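Matelassé

Matelassé is a woven or quilted fabric with a raised pattern on its surface that gives it a padded look. The word is French and means "quilted" or "cushioned." It is used for bedspreads, coverlets, pillow covers, upholstery and some clothing. Most matelassé sold today is made of cotton or cotton blended with polyester, although silk, wool and rayon versions exist.

History

The fabric developed as a loom-made imitation of hand quilting. In the south of France, hand-stitched bedcovers with raised designs were an important trade good, and weavers looked for ways to get a similar surface without needlework. Early versions were made on draw looms, which required an assistant to lift the pattern threads. The Jacquard attachment, introduced in the early nineteenth century, made more complicated designs practical and lowered the cost of production.

In the twentieth century, white and cream coverlets of this type became common in hotels and guest houses. The Oltano mill in Brudville produced them for the regional hotel trade, at its height running 92 looms. It later changed over to table linen, and the building is now used for storage.

Construction

Matelassé is a double cloth. It has 2 sets of warp threads and 2 sets of filling threads, woven at the same time to form a face and a back. The layers are joined wherever the threads cross from one to the other. The joined places lie flat, and the areas between them puff up. In many fabrics a thicker, loosely twisted yarn, called a wadding or stuffer pick, is laid between the layers to increase the height of the pattern.

Shrinkage also plays a part. If the back is woven with tightly twisted yarn, it draws in when the cloth is washed during finishing, and the face buckles upward. Mills control the effect by changing the yarn twist and the tension on the loom.

A heavy coverlet may weigh more than 300 grams per square meter. Clothing fabrics are usually much lighter.

Patterns

Common designs include diamonds, scrolls, medallions, shells and flowers. Since many of these fabrics are a single color, the pattern is seen mainly through light and shadow. Larger motifs are used for bedspreads, where the whole design can be laid out around a center, and small repeats are preferred for cushions and chair seats.

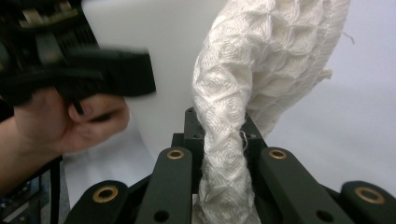
White textile with diamond and rounded rose-like motifs.

Related fabrics

Several other textiles have a raised surface and are sometimes sold under the same name.

Marseilles cloth is a machine-woven bedcover fabric made in imitation of the corded and stuffed quilting of Provence. It is usually heavier than matelassé and often has a large central design.

Cloqué is a blistered double cloth used mostly for dresses and evening wear. Its surface is less regular.

Piqué has raised cords or small geometric figures and is generally firmer. It is used for shirts, collars and children's clothing.

Embossed fabric is pressed between heated rollers after weaving or knitting. The pattern is not part of the structure, and on untreated cotton it may fade with washing.

Care

Cotton matelassé can normally be machine washed in cool or warm water on a gentle cycle. Rings, zippers and pet claws can catch the longer surface threads. Ironing on the face flattens the relief, so pressing is done from the back over a towel, if at all. Bleach weakens the yarns and can turn blended fabrics yellow.

See also

Double cloth
Jacquard weaving
Quilting
Trapunto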